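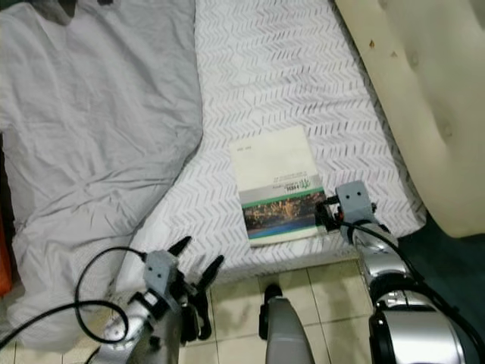
How close can a person stand while a home robot is working on a bed?

Outside arm's reach, under the Piltero house rules. Anyone who needs to come closer asks for a stop first and waits until both arms are still.

The rules were written by the safety lead at Piltero, who spoke to us from the Sandwood office one afternoon in July. The first version ran to 3 pages. "People skimmed it," she said. "We cut it to two and they started following it."

Speed comes first. Near soft furniture the arms run at the slow setting.
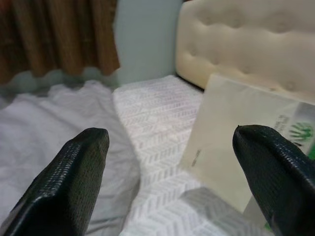 "Then you look at the fingers," she said. "Open them all the way and close them before the first pick. If one side drags, you stop for the day." Cloth is checked for folds that could catch, and cables need slack through the full reach.

She wants the stop button held by a second person. Suteo, a partner firm, lets the operator hold it. "We disagree on that one," she said.

Comments

fungfan2000: We use the same button rule. Slows us down a bit.

tilework: Is the slow setting fixed or can the operator change it?

Sandwood > Contact | Copyright Fung Media | Back to top

Sandwood > Interviews > Home robots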